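Home tips from Relley: folding T-shirts on the bed

Posted Fri 30 May

Many people fold their clothes on the knees or on the sofa, and then the pile in the drawer looks tired after one day. A bed is the better place. It is wide and you can sit next to it, so your back does not complain.

Before you begin, pull the sheet tight. A wrinkle in the sheet makes a wrinkle in the shirt. Push the pillows up to the headboard and keep them there.

For adult T-shirts I use a flat board. You can buy a folding board, but a stiff piece of card also does the work. Mine I cut from a Grallmont shelf box and it served me five years. The width of the board should be the width of your drawer divided by 2, minus a finger.

How to fold

Lay the shirt flat and smooth it from the middle to the sides with the open hand. The board goes near the neck. Bring one side over, then the sleeve back on itself. Do the same with the other side. Pull out the board slowly and fold the bottom up to the neck in two steps.

If the shirt has letters on the front, lay it face down, so the print comes on the outside and you find the right shirt without opening all of them.

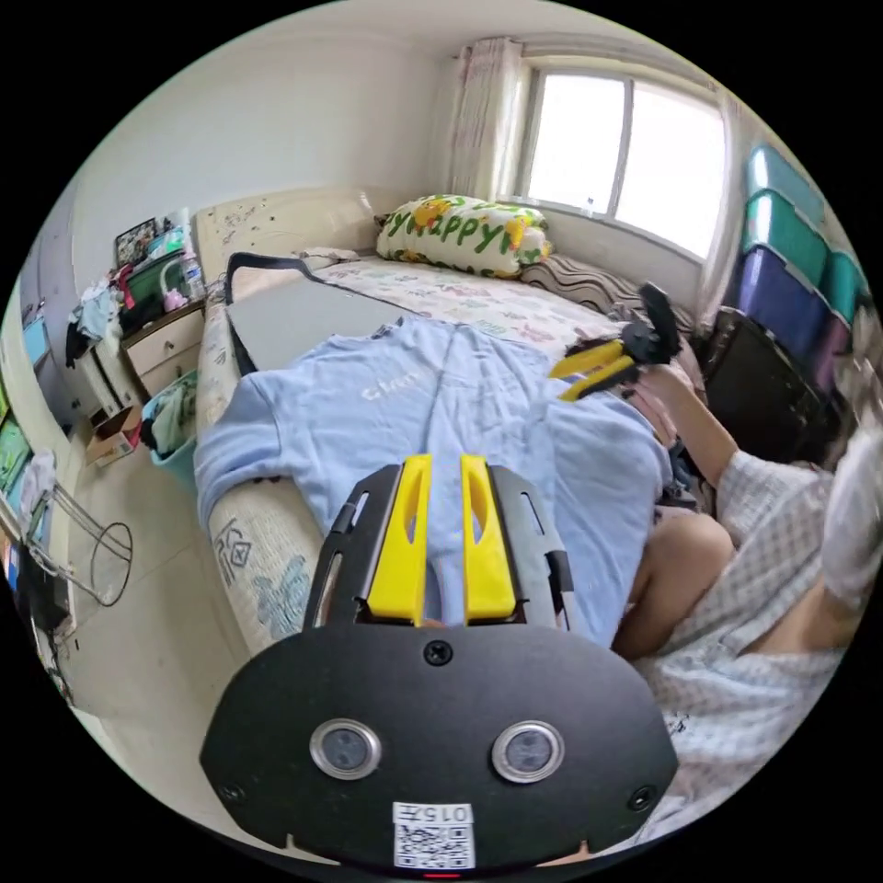

Light blue T-shirt spread on the bed, with a flat grey board under it.

Where to put the folded things

Stand the shirts on their edge in the drawer, nine in one row is enough for mine. Clothes for another season go in plastic bins with a lid. Give each person one colour of bin, it saves many questions in the morning. In July I take out the winter bins, leave them open one afternoon by the window, and close them again.

Dark clothes I fold last, as they collect every bit of fluff from the towels.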